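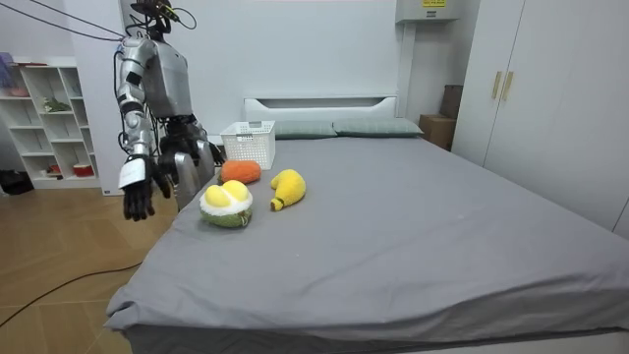 Photo: Nyberg

Call for participants: sleep and bedding study in Gulloden

Posted Wednesday, May 27, 2026

Grimard is a small research office in Gulloden. We study how people sleep at home and how the bedding they use changes their night. For our next study we are looking for adults who sleep in their own bed most nights of the week.

The study takes 3 weeks. In the first week you sleep as you always do. After that we send you two sets of sheets, and you use each set for one week. Every morning you fill in a short form, on paper or on your phone. It asks when you went to bed, how often you woke up, and if you felt too warm or too cold.
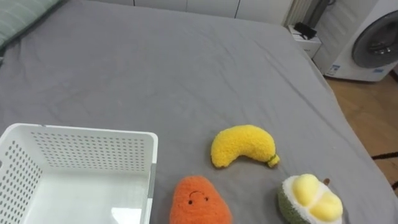

Gray fitted sheet, green pillow and white basket.

You can take part if you:
are 18 or older
sleep on a double bed or larger
do not work night shifts
can read and write simple English

You do not need to live in Gulloden, but we can send parcels only inside the country. Couples are welcome - in this case each person fills in their own form.

Participants who return all the forms receive 200 dollars, and may keep both sets of sheets. If you stop earlier, we pay for the weeks that you finished. You may stop at any time and you do not have to tell us why.

Our study in January had 177 participants, and those who joined it may apply again. Please write this in your application.

To apply, send us a letter with your age, the size of your bed and a phone number where we can reach you in the evening. The address is Grimard, Sleep Study, 526 Kollent Street, Gulloden. We answer every application, also when the places are full.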